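The Patience of the Pupil

Teaching a robot to put a thing in a bin is a lot like teaching a teenager to load a dishwasher, except that the robot will let you do it for them 200 times without once claiming to have understood.

I spent a morning in July at Carcombe, where people are paid to pick up small packages with hands that aren't theirs. The operator works the controls, the machine follows, and the whole performance is saved so that a later machine may study it. I had imagined something more like surgery. It was more like putting away the shopping while wearing somebody else's arms.
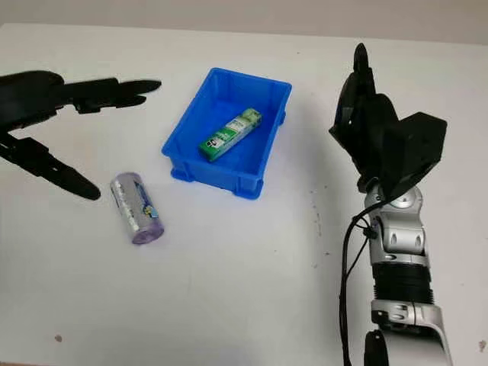
Two black hands, one blue bin, and a canister still on the table.

My own turn lasted 10 minutes. I learned that I have no idea how I pick anything up. My thumb had been handling that side of the business for years and had never filed a report. Tibor Halász, who was coaching me, kept saying "slower," in the tone of a man who had once said it politely.

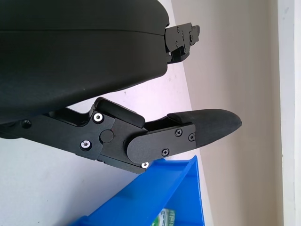

By Irén Bozsik
24 Jan 2025

What bothers me is the word we use for all this. We call it a demonstration, as if the person were showing off a skill. But my fumbles went into the record too - the second thoughts, the detour around the rim - and a diligent student may well copy those first. Somewhere a machine could inherit my hesitation over groceries.

I'd still take this over the old way, where an engineer wrote out every move and was surprised by every canister. Showing is how my grandmother taught me dumplings, and she never could give a recipe. She did slap my wrist, though, and Carcombe has yet to build the part for that.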